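Lucero Project Report – Teaching a Table to Clear Itself

Our club picked table setting for the spring project, and we loved it from the first session! The goal was simple to say and hard to do: record enough hand-held gripper demonstrations of tray and plate handling that a small policy could learn the motion.

We collected 2527 demonstrations over the term and kept 2263 after review. Most of the ones we threw out had tracking dropouts, when a marker turned too far from the head camera. Slowing the wrists down helped a lot – so did agreeing on one starting pose before every take.

We synced 3 video streams, one from the head and one from each gripper. Getting the clocks to line up ate most of March, but once Presine (our sync script) worked, it was a joy to scrub through a take and see every view move together.

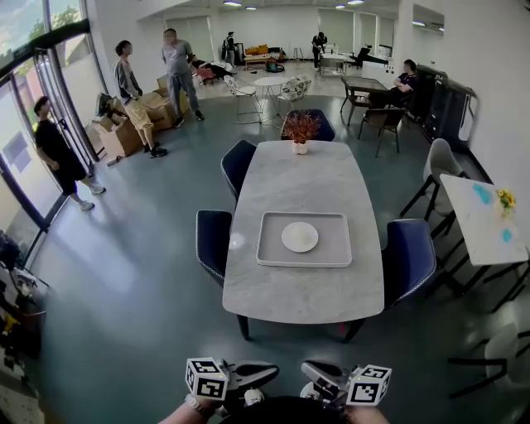 The head view, then a gripper view, with the tray on the marble-patterned table in both.
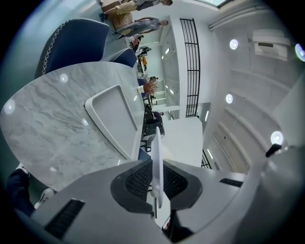
Facundo Bravo read our draft and wrote back that we should train on the first 1000 clean takes before collecting any more, and that he'd want to see a second tray shape in the test set. He also asked why we weren't logging jaw width on every step. Good question! We are now, and the newer takes look much smoother in playback.

Next up is a two-handed lift with the plate riding on the tray. Ximena Quezada is already rewriting the labeling guide for it, and the training code will move to the Hastedska folder before July.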